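Ellery gasworks, where exactly was the gate?

povierlad
My grandad stoked retorts at the Ellery gasworks and always said you went in off Rammont Street, by the horse trough. The council leaflet puts the gate on Zokeck Lane. Who's right? I've got his pay book (number 294, very proud of that) but there's no address in it.

marsh_hen
Zokeck Lane, I'm pretty sure. We lived at the bottom of it and the coke carts came past our door all winter. Mom used to send me out with a bucket after them.

tin_bath_terry
Sorry marsh_hen, I don't buy it. Carts went out on Zokeck Lane but the men clocked in on Rammont Street. My uncle paced it from his front step, 483 steps, and he lived nowhere near the lane.

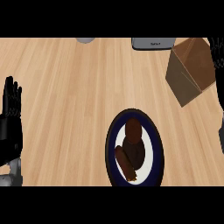
Wood grain on the tabletop, black hand on the left

marsh_hen
Your uncle also said the gasholder held 800 elephants, Terry.

tin_bath_terry
He did say that, yes. Still right about the gate!

Aroha Cartwright
I went through the rate books in October and there are two entries, a "men's gate" and a "yard gate." The men's gate is next to 111 Rammont Street. The yard gate just says "lane," no name given, so it could be Zokeck Lane or the cut behind the Povier tannery.

povierlad
Oh that's brilliant, thank you Aroha! So grandad had it right. Does it say anything about the trough?

marsh_hen
It wasn't the tannery cut, you couldn't get a cart down there. I'll give you the men's gate though.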